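4.2 Perception under degraded rendering

The planner, Stinen, asks the perception module for one thing: a list of objects on the table, each with a pose and a confidence score. It does not ask whether the module had a good time producing it. We ran 200 simulated episodes with grasp targets drawn from the drink containers, and left the kitchen items in as clutter.

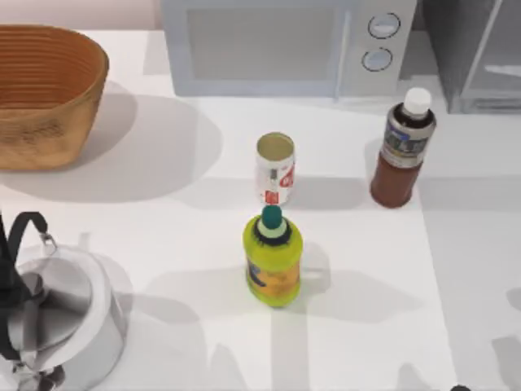 Shadows cost us more than clutter did. The segmenter inherited from Nukmont treated a dark enough band as an object edge, and in 36 episodes it proposed a grasp on a shadow. The motion planner, to its credit, found a collision-free path every time.

Views near the gripper are harder. Texture goes first, then most of the contrast, and the detector is left to reason about outlines.

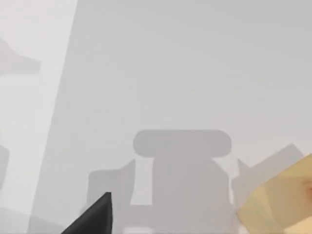

We therefore gate each detection on agreement across 20 consecutive renders before Stinen may act on it. The gate adds latency, which Gourlay's earlier scheduler would have hidden and ours merely reports.

Figure 4. Simulated views used in the perception tests: tabletop with drink containers (first); low-contrast view with a black gripper finger at lower left (second).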